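The homework sheet that came home with the reading folder

March 2021

Our school has signed up to Sturivent, a reading scheme that gives children points for every book they finish. I know this from a four-page leaflet, printed in colour, which arrived in the reading folder along with a sheet for parents to sign. I have read the leaflet twice now and I still can't work out what it thinks reading is for.

The way it goes is simple enough. Your child reads a book, answers a short quiz on a tablet, and gets points. At 62 points they move up from Dirkmont level to Brendton level. Who picked those names I can't imagine. They sound like two places you'd change trains.

My daughter is seven and used to read the same book about a badger over and over. She has stopped, as you only get points for it once. She now picks books by how thin they are. Last week she got through 16 of them, and when I asked which was the best she told me which had the easiest quiz.

The leaflet says that children on the scheme "read more". I'm sure they do. I would eat more crisps if somebody gave me a sticker per bag. What I'd like to know is what happens when the points stop, and on that the leaflet is silent, though it does find room for a whole page on certificates.
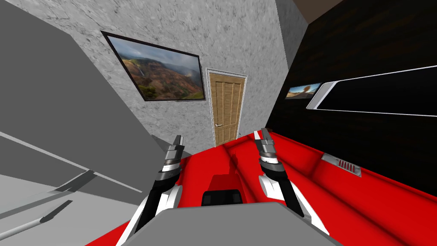
Two robot arms and a very red sofa.

I did ask at the parents' evening, which was held by video and gave each family 10 minutes. The teacher was kind about it and clearly had her own doubts. She said Rostami, the maths one they used before, had gone down well for a term and then most of the class drifted off. So we've bought another one - that was my reading of it, anyway, and not hers.

To be fair, a boy down our road who never opened a book is now on Brendton level and very proud. His mum thinks it's marvellous. I don't doubt her, and I may well be wrong about the lot of it.

But I haven't signed the sheet. It wants me to promise 30 minutes of "scheme reading" a night, and by that hour we've had tea, a bath and a row about socks. We do a chapter of something long in bed instead, with me doing the voices. It scores nothing. She has asked twice whether I could write to them about that.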